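Prolto Choir Folder, Model 60

Black music folder for choral singers. Branine, maker. In stock, usually leaves our Badton shop the next working day.

Every singer has a story about a folder, and the story is always the same one: quiet passage, full house, rings snapping open like a mousetrap. The Prolto has no rings. It holds your music on elastic cords that run down the spine, and elastic cords have never been known to snap shut on anyone's thumb during the Agnus Dei.

The cover is stiff board wrapped in a matte black cloth that doesn't shine under stage lights. It will also match every other black folder in the row, more or less, so your director can stop making that face. Inside are two deep pockets, one on each side, for the octavos you're singing and the octavos you were told to bring and never opened. A hand strap on the back lets you carry the weight on your palm while your other hand turns pages - or, for the basses, does nothing in particular.

It comes with 60 cords' worth of ambition, by which we mean the name refers to the millimeters of spine. The spine is wide enough for a full oratorio score next to a thin program of carols. We tried it with a complete Requiem in the vocal edition and it closed flat. We tried it with two and it did not. Please don't write in about this.

Choosing a size

Model 439 is the standard height and fits octavos and most bound vocal scores. Model 441 is the tall version, for people whose choir prints everything at home on letter paper and calls it an edition. Both have the same strap, the same pockets and the same spine. If you sing in a group that does some of each, get the tall one and accept that your octavos will slide around at the bottom a little.

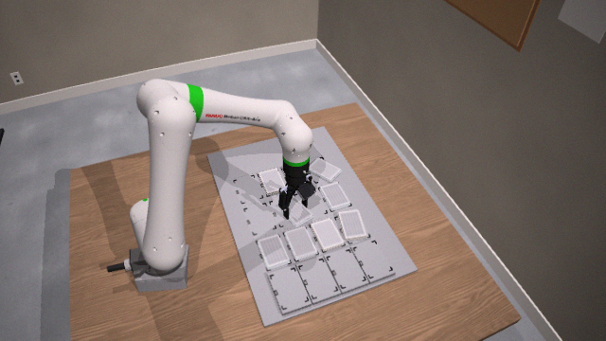
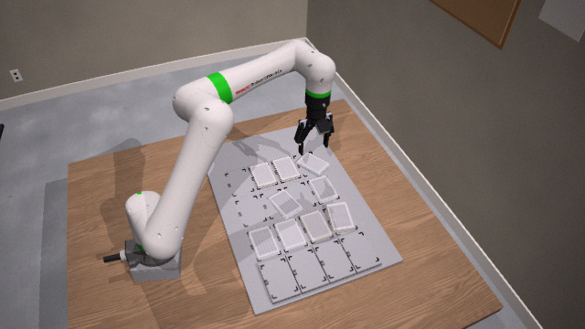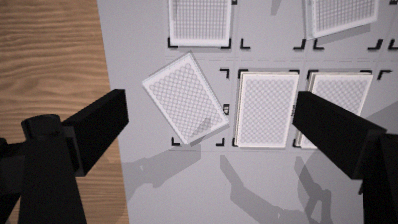 Three views, one table.

What's in the box

The folder, a set of cords already fitted, a pencil loop with no pencil in it, and a small card for your name. Fill in the card. At the end of any concert there will be a heap of identical black folders on the piano, and yours will go home with an alto.

Colors

Black.

We do get asked. Branine made a burgundy one for a while, and a very nice burgundy it was, and every one we sold came back within the month with a note from somebody's director. Inthanon, the slimmer line from the same maker, can be had in navy, which from row F looks black anyway.

Care

Wipe the cover with a damp cloth. Don't put the folder in the washing machine (this has been tried). Cords stretch over time, faster if you like to twang them during the tenor rehearsal, and spare sets are sold separately. To change one, unhook it at the top, pull it through, and hook the new one in the same way. It takes a minute at home and forever in a dressing room.

Cough drops left in the pockets will melt if the folder spends July in a car. The warranty covers seams, strap and spine. It does not cover cough drops.

Ordering for a whole choir

Tell us how many of each height you need and we'll send a price. Stamping with the choir's name is available in gold or silver on the front cover, or blind, with no color at all, for ensembles with taste and no money. Please send the name exactly as you want it. We stamp what we're sent, and there is a chamber choir out there that has been a "chamer" choir since February.

Orders for Christmas should reach us before you've started learning the music. For most choirs this leaves plenty of time.

Returns

Unstamped folders can come back within 60 days if they're clean and the cords are still on. Pencil marks inside the pockets count as use, even the funny ones. The shop phone is answered every day except Sunday, when we're singing too.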